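How to hang a large-pattern wallpaper in a small room

Posted 24 November 2018 in Walls and Ceilings 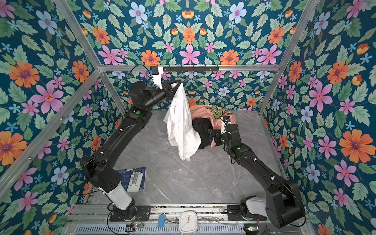
One reader wrote in after the last wallpaper page to say that matching the pattern had used up far more paper than the shop's chart allowed, and could the next guide please start with the measuring and leave the paste until later. It does. Most of the trouble with a big floral is settled before the table comes out, so the first half of this page is arithmetic and the second half is hanging.

What you need

A pasting table, a paste brush, a paperhanging brush or plastic smoother, long scissors, a snap-off knife with plenty of spare blades, a plumb line or spirit level, a pencil, a steel tape, a seam roller, a bucket, a sponge and a stepladder. Buy paste to suit the paper. The label will say whether it is paste-the-wall or paste-the-paper, and the two are handled differently.

Check the rolls first

Read the batch number on every label and make sure they are the same. Two batches of the same design can differ slightly in colour, and it shows most in a dark background. If one roll is from another batch, take it back unopened. Keep one label until the job is finished in case you need to order more.

Find the pattern repeat

The repeat is the distance from any point in the design to the next place where the same point appears directly below it. It is printed on the label in centimetres. The symbol beside it tells you the type of match:

Free match – no lining up needed.
Straight match – the same part of the design sits at the same height on every length.
Offset match – each length drops by half a repeat against the one before.

Large florals are nearly always straight or offset. A mirrored design needs extra care, as the left and right halves of a motif look alike and it is easy to join the wrong pair of edges. Unroll a metre or so of two rolls side by side on the floor and slide one along until the join looks right. Mark a small T for top on the back of each.

Work out how many rolls

Measure the height of the wall from skirting to ceiling in several places and use the tallest figure. Add 10 cm for trimming. Divide the result by the repeat and round up to the next whole number, then multiply by the repeat again. That is your cutting length.

For the box room used for this page the tallest wall was 2.35 m. With trimming that came to 2.45 m. The paper was a straight match with a 64 cm repeat, so each length had to be cut at 2.56 m. A standard 10.05 m roll gave three lengths with a good piece left over. The room needed 20 lengths in all, which made 7 rolls.

The offcuts were long enough for over the door and under the window, so none of the full lengths were cut up for those.

If your paper is an offset match, number the lengths as you plan them and cut the odd ones from one roll and the even ones from another. It wastes less.

Prepare the walls

Strip the old paper completely. Wash the walls down with warm water to get rid of old paste and let them dry. Fill cracks and dents, sand them flat and wipe off the dust. Bare plaster should be sized with thinned paste so that the paper can be slid about before it grabs.

Under a dark paper, paint a strip of matching emulsion down the wall where each seam will fall. If a seam opens slightly as it dries, there will be no white line. A tester pot is enough. We used Grostau matt in the darkest green they sell and it was close enough.

Decide where to start

With small patterns you can start beside a window and work away from the light. With a large pattern, start in the middle of the wall that people see first, usually the chimney breast or the wall facing the door. Choose whether a motif or a seam falls on the centre line. Hold a dry length up and look at what happens at both corners. If either corner ends in a strip narrower than a hand, move the starting point across by half a width.

Look at the top edge as well. A large flower cut through the middle along the ceiling line draws attention to a ceiling that is out of level. Try to have leaves or background there.

Mark a true vertical with the plumb line. Do not use the corner or the door frame as a guide.

Hanging the lengths

1. Cut the first length with the chosen part of the design at the top and 5 cm spare at each end.
2. For paste-the-wall papers, brush paste on to the wall a little wider than one length. For paste-the-paper types, paste from the centre outwards, fold the ends in and leave it to soak for the time on the label. Keep the time the same for every length or they will stretch by different amounts.
3. Line the edge up with the pencil mark and smooth from the middle to the sides.
4. Crease the paper into the ceiling and skirting, then trim with a fresh blade.
5. Hang the next length by matching at eye level first. Slide it up or down until the design meets, then butt the edges together. Do not overlap them.
6. Wipe paste off the face straight away with a damp sponge. Dab, do not rub.
7. Roll the seams lightly after ten minutes or so. Leave embossed papers alone.

If the design drifts slightly between ceiling and floor, keep the match at eye level and let the error go to the skirting.

Corners

Never take a full width round an internal corner. Measure from the last length to the corner at three heights, add 1 cm to the widest and cut the length down to that. Hang it with the extra turned on to the next wall. Mark a new vertical on that wall, then hang the remaining piece to the line, overlapping the turned edge. A little of the pattern is lost in the overlap. On vinyl papers use overlap adhesive, as ordinary paste will not hold vinyl to vinyl.

The last corner will not match. Put it behind the door or in the corner nearest the window wall, where it is seen least.

Sockets and switches

Turn the power off at the consumer unit. Let the paper hang over the fitting, make a cross cut from the centre to just past each corner and trim the flaps back. Loosen the faceplate and tuck the edges a few millimetres behind it. Do not do this with foil or metallic papers – trim those round the outside of the plate.

Drying

Keep the heating low and the windows shut overnight. Small bubbles usually flatten as the paste dries. Any left the next day can be slit with a blade, pasted with a fine brush and pressed down.

Keep the leftover part roll, with its label, somewhere dry and flat.

Related pages: Lining paper, when to use it. Stripping woodchip. Papering a sloping ceiling.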